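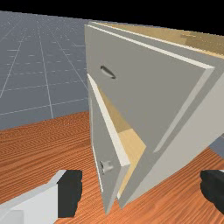
Every house I have lived in has had one drawer that will not discuss its contents. Ours is in the kitchen, second from the stove, and last week I went in after a rubber band and came out forty minutes later with a warranty card for a blender we gave away before the move to Sasenville.

I should say that I come from keepers. My grandmother kept string. My mother kept the bags the string came in. When I married Khurram I thought I was marrying out of it, as he owned one fork and a bicycle, but it emerged over time that the rest of his things were at his sister's, waiting for him to get a wife with closets.

So the drawer is a joint effort. I did try to run it properly once. That was in May, when I read an article that said you should hold each object and ask what it was for. I held a small black plastic foot. It was clearly for something. It had come off a thing that was now standing at a slight tilt somewhere in my own home, and I spent the evening pressing on the corners of the furniture to see what wobbled. Nothing did. I put the foot back.

Here is what I have learned about keys. You can't throw away a key. I had 22 of them spread out on a dish towel and Khurram came by and said, with real authority, that the brass one was the garage. We don't have a garage. He meant the garage in Plirkham, which belonged to a landlord who is now in Arizona and who, I would hope, has changed the lock. We kept it anyway. Somebody might call.

The batteries are worse. We have a sandwich bag of loose ones that are either new or finished, and the only way to find out is to put them in the flashlight, which needs two, so that a bad one takes a good one down with it. My neighbor Nga Ông says her father used to drop them on the counter and listen to the bounce. I tried it. They bounced. I have no idea what I was supposed to hear.

Nga is the one who told me about the exchange at the Clisora branch library, where people bring the stuff from their drawers and put it on a table and other people take it home to theirs. It's a sort of foster system. I went in with a shoe box and high principles. I left with a tape measure, a set of hex keys and a bicycle pump adapter, and I'd have had the egg slicer too if a woman in a green raincoat hadn't got her elbow in first.

I will say the tape measure is excellent.

What bothers me, when I'm lying awake being bothered, is that the drawer works. I complain about it and then Vinh Cao from next door comes over with a loose screw in his glasses and wants to know if we have one of those tiny screwdrivers, and I say hold on, and I put my arm in up to the elbow, and we do. It came in a Christmas cracker. He looked at me as if I had delivered a calf. I've owned a matched set of good screwdrivers for 7 years, in a case, and have never once been thanked for them.

A tidy person would say the tiny screwdriver could live in a labeled box. I have met labeled boxes. My friend Drahomíra has a wall of them, beautiful ones, and when I asked her for a thumbtack she went to Office, then Hardware, then Wall, and then stood there with her hand on Crafts looking like someone who has lost her car at the airport. We ended up using tape. The tape was in Gifts.

Khurram's position is that we should get a second drawer and split things up, useful in one and doubtful in the other. I've explained that this is how his sister ended up with the attic. He's thinking about it. In the meantime he has put a rolled-up bath mat strap in there, or possibly part of a suitcase, and when I asked him what it was for he said it was a good strap.

It is a good strap. I gave it a tug.

I did make some progress, for the record. The blender warranty went in the recycling, along with four soy sauce packets that had gone the color of a church door and a takeout menu from Kiều, which closed two summers ago and whose spring rolls I still think about. Then I took the menu back out. It has their phone number on it.

The rubber band, if you were wondering, was around the doorknob.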